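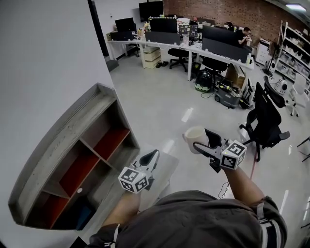

Wednesday, 7.40 am. Glaze bench, Skollthorpe.

Repeat of the December crazing trial on the Lakthorpe stoneware body. Same clear glaze (Fidum base), silica raised in steps. Bisque came out of the small kiln overnight, no losses.

Batch: 648 g dry for the top-silica mix, sieved twice at 80 mesh. Specific gravity 1.44 on the first weighing, 1.46 on the second after it had stood. Went with 1.44 and a little water. The old scale drifts when the extractor is running, so weigh with it off.

14 test cups, dipped, 5 seconds each. Feet waxed yesterday. Wax had crept up the wall on two of them and left a bare band above the foot ring. Kept in the load, marked W underneath in oxide.

Firing: cone 6 electric, slow to 600, then 150 per hour to top, 15 min soak. Previous schedule had no soak. Changing soak and silica in the same load is poor practice, noted, but the kiln is booked out for the Triệu tile order from tomorrow and there won't be another slot before month end. Controls with the original recipe are on the middle shelf so the soak can at least be separated out.

Cone packs on all three shelves. Last time the bottom shelf ran half a cone cool and I only had a pack at the top.

3.15 pm. Looked again at the December pieces. Crazing on the original recipe is fine and even, worst inside at the curve between wall and floor. Ink stain brings it up clearly. Second recipe showed nothing at unloading and had four long lines a week later, so unloading results are worth little. Hold everything for 14 days before recording a result.

Boiling water / ice water cycles to follow on half the set. Use the steel tongs, the coated ones shed.

Glaze thickness needs a proper number. Scratching with a pin and guessing is no good across two people. Try the needle gauge on a sacrificial tile from each bucket.

Still to do: relabel the Fidum buckets (lids have been swapped), order wax, check the thermocouple against the cones.

Kiln on 4.05 pm.

2 comments
Share
0 shares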